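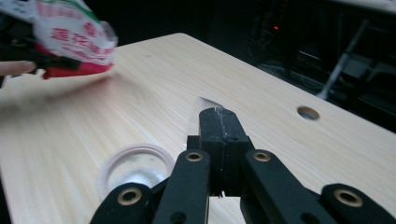
阚叙白

3.2 桌面整理中的包装残余与软质包装信息面

本节讨论整理活动中两类容易被漏记的对象:与容器分离的盖件,以及印有文字的软质薄膜袋。前者的困难在于归属,后者的困难在于读取。材料取自Yaman居住区的16户家庭,登记工作沿用Drumasitz编码表,物品去向另记入Follow表。两表以物品编号关联,同一物品在整理前后各登记一次。全部有效登记为214件,其中不含食材本身,也不含固定安装的橱柜部件。

3.2.1 登记单元

登记单元定义为“可由单手独立移动且不附着于其他物品的物件”。按此定义,盖子与容器扣合时记为一件,分开放置时记为两件,并在备注栏中注明二者是否在同一台面上出现。袋口夹、扎带等附件在使用状态下不单独编号,取下后另行编号。碎纸片与小块塑料一律记入“残片”,材质无法由目视判定的,材质栏填“未定”,不作推断。

图1为浅色木纹桌面上的一例。透明圆形塑料盖平放于桌面,盖沿呈浅粉色,略微凸起;另有一小片白色残片,材质为纸或塑料,按上述规则填“未定”。盖件中部透明,木纹可透过盖面看到,同时带有一处明亮反光。这类盖件的可见轮廓主要由盖沿提供。若盖沿同样透明,登记员只能依靠反光位置判断其范围,漏记的可能随之增大。因此编码表在“透明件”下增设“有色边沿”一项,填写时只记有无及色调,不评价其醒目程度。

盖件的归属按尺寸与口型匹配确定。匹配须由登记员实际比对,颜色一致不作为充分依据。比对后仍无对应容器的,归入“无主盖件”,保留编号,至登记期结束前不得并入其他类别。登记期按户计算,至多10天。期内找到对应容器的,原编号保留,新增关联号;期满仍未找到的,在汇总表中单列。

3.2.2 软质薄膜袋的信息面

硬质包装的标签区通常保持平整,登记员从正面读取即可。薄膜袋的情况不同:袋体随内容物变形,文字行随之倾斜、弯曲或被褶皱截断。半透明薄膜还有另一层影响,内容物的明度会成为文字的背景。当内容物为白色或近白色时,浅色油墨的对比有所下降;当内容物颜色较深时,印字与背景之间可能出现局部混淆。编码表据此将信息面的可读性拆成三个独立字段:行完整度、字符清晰度、背景对比。三个字段分别填写,不合并计分。

行完整度以文字行为单位。一行内全部字符均可辨认,记为“完整”;行首或行尾缺失而中段可读,记为“端缺”;中段因反光或折叠而中断,记为“中断”。同一行同时存在端缺与中断的,两项并记。字符清晰度采用Stirkard分级,由2名登记员独立判定,判定不一致时保留两个结果,不取折中值。

图2中的乳白色半透明袋即属多种情况并存。袋上文字为品红偏粉色,呈斜向平行排列,信息面一侧有一条细的粉色边线,与文字行大致平行。“订购电话”后的400-6381558与“客服电话”后的400-6351558均可读出,但两行后续的座机号码只余前段,其中客服电话一行的末位受反光遮挡。“河南·周口·项城”一行行尾字符部分发白。企业名称“莲花健康产业集团食品有限公司”字号较大,可以通读,名称之前的标签则仅能确认末字为“方”。地址行可读至“莲花大道18号”。

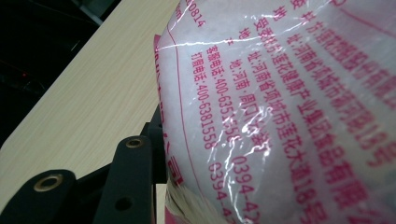

上述差异说明,同一信息面内各行的可读性应逐行登记。若以整袋为单位给出一个等级,企业名称与残缺号码会落入同一结果,后续无法还原是哪一项信息缺失。逐行登记增加了填写量,但便于按信息类型检索,例如单独提取全部“联系方式”行的完整度。

转录遵循“所见即录”原则。残缺号码只录可辨部分,后接省略标记,不得依据同类包装或公开资料补全。前端缺失的数字串可能是编码的一部分,也可能是日期的一部分,凡无法由相邻文字确定性质的,统一填“数字串,性质未定”,不折算为生产日期。袋内物质同样按此处理:登记员仅记录外观,如“白色,略有质感”,品类栏在未读到品名时留空。企业名称不能替代品名,同一企业名下的包装可对应不同品类。

3.2.3 反光与褶皱的处理

薄膜表面的反光多沿折痕分布,形状细长而不规则,与文字行相交时造成局部缺字。登记员可以改变自身位置再次读取,但首次读取不得展平袋面,以保留其在台面上的原有状态。首次读取完成后,允许展平袋面作第二次读取,两次结果分列。若第二次读取补出了首次缺失的字符,首次记录不作修改,仅在第二次记录中填入。

褶皱导致的字符变形另有一项规定。袋体朝向登记员隆起的部位,字符看上去较大,且常伴有拉伸;同一行内字符大小不一时,不据此推断印刷字号。字号栏只在展平后填写。未作展平的包装,该栏填“未测”。

3.2.4 去向编码

Follow表中的去向分为归位、暂置、合并、弃置四类。透明盖件若与容器重新扣合,记“合并”;单独放入抽屉或架格,记“归位”或“暂置”,以该户是否设有固定盖件存放处为界。薄膜袋整体转入密封罐时,袋与罐分别编号,内容物的转移记在罐的条目下,空袋另记去向。仅将部分内容物倒出的,袋的条目保持有效,状态改为“余量”。

残片在多数条目中直接记为“弃置”,但带有可辨文字的残片须先转录再登记去向。无文字且材质未定的残片,去向栏照常填写,材质栏不因弃置而补填。对去向存在疑问的条目,由住户在登记期末作一次确认,确认结果单独成列,不覆盖登记员的原始判断。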